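# Chapter 9: The Crew as a Character

In the earlier chapters we studied the single hero. Now we turn to a group of people who live in one ship. Many space stories are told in this way, and the student who wants to write such a story must learn how a crew is different from a collection of heroes.

We take as our main text the novel *The Long Haul to Grivitz*. The freighter *Meltham* carries 31 persons and a cargo of seed to a colony which may not exist any more. The year is 3603. The captain, Nuchit, is old and does not explain her orders. In the first 17 pages we do not learn her thoughts at all. We learn only what the others say of her, at meals and in the corridors, and these sayings do not agree with each other. The cook believes she is afraid. The pilot believes she was paid by the company Flelley to arrive late.

Please read these pages before you continue. While reading, mark every sentence in which one member of the crew judges another. You will find that the author almost never judges by herself.

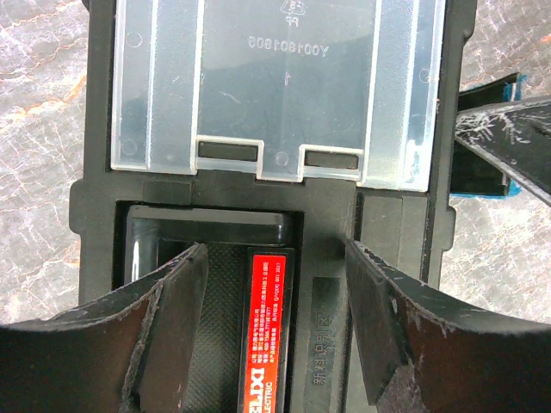 Decha Saengthong objects that a crew told in this manner has no center, and that the reader becomes tired before the first danger comes. He would prefer that the pilot tells the whole book. We should take this objection seriously. It is true that the opening is slow, and that two of the engineers are hard to separate until the fire in the lower hold.

Still, let us consider what would be lost. If the pilot tells everything, then his suspicion about Flelley becomes our suspicion, and we have no other place to stand. When the captain finally opens the sealed order, in the middle of the book, the surprise works on us because we have heard nine different guesses and have perhaps chosen one of them.

A second matter is the use of rank. In a military story the rank tells us who must obey. On the *Meltham* the ranks are written on the doors, but the real order of the ship is seen in small things, such as who may wake the captain and who eats first after a long watch. A beginning writer often gives the rank and forgets the small things.

**Before you read further**

1. Choose two members of the crew who never speak to each other. Write a short talk between them, set on the night before the landing.
2. Rewrite the first meal with the captain present at the table.
3. Find the place where the cook changes her opinion. Which event comes directly before it?

Keep your answer to the second task, as we will use it again in section 9.2, where the crew receives a stranger.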